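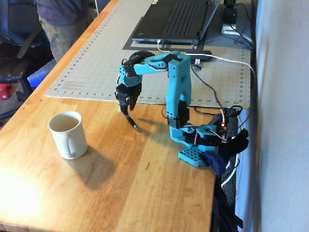 *Desk, sunlight, mug on the left, cutting mat at the back.*

April 22, 2024

The desk top has now had its second round of hardwax oil, so I'm writing down what I did before I forget the intervals.

Background for anyone who missed the earlier post: the top is a secondhand Wainwright, honey-coloured timber in long parallel planks. It came with two old mug rings and a dull patch where my left wrist sits. The previous finish was some kind of water-based varnish, worn through in places and still thick in others. Spot repair was never going to blend, so I took the whole surface back.

**Sanding.** Random orbital, 120 grit, then 180, finishing by hand with 240 along the grain. The Ustent discs clogged on the old varnish and I went through most of a box. Bare timber was much easier. One ring came out at 120. The other is still there if you get your eye down at desk level, and I've decided to live with it.

**Oil.** Lulon matte, clear. First coat went on thin with a white pad, excess wiped off after 15 minutes. The tin says to leave it 12 hours between coats. I left it 40, as the garage was cold and the surface still felt tacky the next evening. The second coat used far less, maybe a third of the first.

**Cure.** Light use after 2 days, no standing water for two weeks. I put the mug back on it sooner than that and wiped underneath every time. No new rings so far.

The colour shifted slightly warmer with the first coat and hardly at all with the second. The planks vary a little in tone and the oil makes this more obvious than the varnish did. In direct sun the near left corner bleaches out so badly that you can't judge the finish there at all. Check it in the evening with a lamp held low.

The cutting mat lives along the back. It's the big beige one with the fine grid, and I use the grid for squaring up small parts more often than I cut on it. I lift it once a week while the oil cures, because a mat left flat on fresh finish can leave a print. Same goes for rubber feet and anything clamped to the edge: put a scrap of thin cork under the jaw.

Total cost was $90, of which $47 was the oil. The Kavbridge wax polish I'd bought for the old finish is no use on this one, so it has gone to the shelf with the other tins.

Next maintenance coat is pencilled in for July. I'll do the underside then too, which I skipped both times.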